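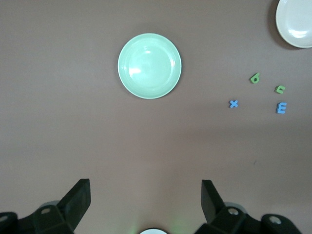 The robotics club at Citatberg had two members with opinions, and both of them wanted the green plate.

"The letters go on the green one," said Nermin Dönmez. "It says so in the rules."

"The rules say a plate," said Defne Yazıcı. "I'm aiming for the white one. It's got more dignity."

Mr. Balex, who was paid 300 a semester to supervise and had been hired to teach geography, turned a page of his newspaper. He had ruled on plates in April and did not care to go through it again.

The arm was called Pamico. Nermin had named it after a cracker. It had been told to pick up the blue x and put it on a plate, any plate, and for most of Friday afternoon it had considered the matter.

"It's thinking," said Nermin.

"It's stuck on line 356."

"That's where it does its thinking."

Defne scrolled to line 356. It contained the word "wait" and a comment in Nermin's own typing that said fix this later. She turned the laptop around so he could see it. He read it with interest, like a letter from a cousin.

They fixed it. Pamico lowered itself with great dignity, closed on the air beside the x, lifted the air, carried it over to the green plate and let go.

"Five points," said Nermin.

"For what?"

"Placement."

The regional was at Yüksel, where the teams had matching jackets and, according to rumor, a parent who machined things. Defne had drafted the entry form already. Under Date she had put 9/12/25, under Team Motto she had put nothing, and under Describe Your Robot's Abilities she had written "moves" and then sat for a while with the pen in her mouth.

"Try the E," she said.

"The E is harder."

"It's bigger."

"It's got prongs."

Pamico went for the E. It came down a little to the left, thought better of it, came down again, and closed. When it rose there was something blue in its fingers. Mr. Balex lowered the newspaper.

"That's the x," said Defne.

"It's a letter," said Nermin. "Green plate or white?"

She looked at the arm, which was trembling slightly – the x along with it – and then at the form.

"Whichever's closer," she said.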